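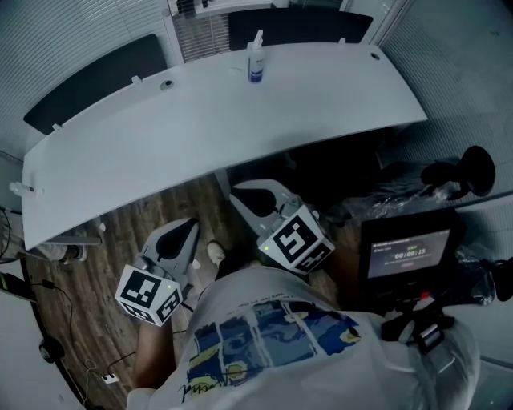 Most safety rules for handheld gripper work get written after the purchase order, and they read like it. The Sulter checklist has 41 items. I'd keep a few. Start with the floor: a power cord running across the planks to a plug adapter is a trip hazard, whatever the signed form says. Move it first.

1. Route cords along the wall.
2. Clear the desk of anything the task doesn't use.
3. Stop after 15 minutes and rest your wrists.

Charito Enriquez wants a signature per step. I doubt it helps.

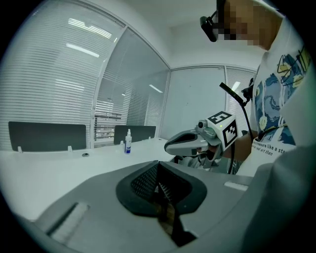 **Who should be able to stop a session?**
Anyone in the room, without asking first.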